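Casberg two-finger gripper module for the Treddale simulator: a review
Posted Thursday, April 15, 2021

I bought a license for the Casberg gripper module in February and have been using it since then on a two-armed robot in the Treddale simulator. Before that I used the Zomeo gripper, which comes free with Treddale and does a fair job. The question for me was whether the Casberg model is enough of a step up to pay for. For some work it is. For other work I would stay with Zomeo.

Setup took me an evening. The module comes as a folder you drop next to your robot file, plus a short text guide. You pick the wrist mount, set the finger length and the grip force limit, and load the room. My first load failed with an error about a missing joint name. The guide uses one spelling and the file uses another, and once I changed it the gripper loaded every time.

I did all my testing in the dining room that I use for most arm work. It has a wooden table, yellow chairs and enough small stuff to reach for.
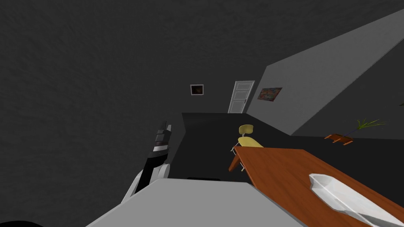
Finger control is where the Casberg module earns its price. With Zomeo you send open or close and a speed, and the fingers go all the way unless something stops them. Casberg lets you send a width and hold it. That matters when you reach between two things that stand close together, since you can open only as far as you need. It also reports the actual width back, so your script can tell a thin grip from an empty one without a separate sensor.

Contact is better too. Zomeo has a habit of jittering when it holds something hard with flat sides, and the part can creep out of the fingers during a long move. I ran the same pick 20 times with each gripper on a small metal cylinder, lifting it and setting it down at the far end of the table. Zomeo dropped it on six runs. Casberg dropped it once, and that one was my fault for setting the force limit too low.

Flat things are a different story. Neither gripper can get under something thin that lies flush on the wood. Casberg sells a fingertip add-on for this, which I have not tried. My own workaround was to slide the item to the table edge and pinch it there — slow, but it worked more often than I expected.

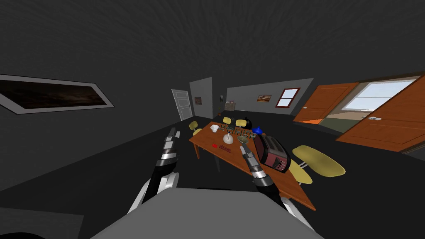 Running two of them at once costs you speed. With one Casberg gripper loaded, the simulator kept up with real time on my desktop. With one on each arm it fell to 96 percent when the hands were idle and well below that whenever both were touching something. You can win most of this back by lowering the contact rate from 1000 to a smaller value in the settings file, but then the jitter starts to creep in, and you are partway back to what Zomeo gives you for free.

The wrist camera is the weak part. It is mounted close behind the fingers and looks straight out between them, so the gripper body takes up a good share of every picture. You can move the mount, but only by editing numbers by hand and reloading. I would have liked a slider. The default exposure is also dark for indoor rooms, and I ended up raising it before I could use the pictures for anything.

Support has been decent. I wrote in twice and got a useful answer both times, once the same day. The license covers one machine for 14 months, and moving it to a new computer means sending them an email.

If you mostly do simple pick and place with one arm, keep Zomeo. If you need to hold a set width or carry hard parts across a table, Casberg is worth the money. I plan to renew mine.

Comments

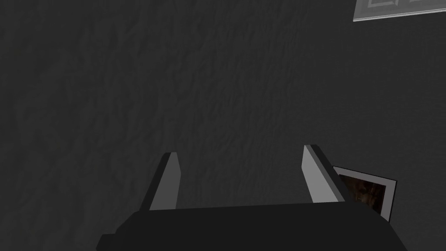
Zerrin Kılıçarslan: Did you try turning off the collision shape on the wrist camera? I had the same slowdown with two arms, and a lot of it came from the camera housing being checked against the palm on every step. It's one line in the robot file. I could leave the contact rate alone after that.

Orhun Karaca: Same joint name error on my end. The spelling in the file is the right one.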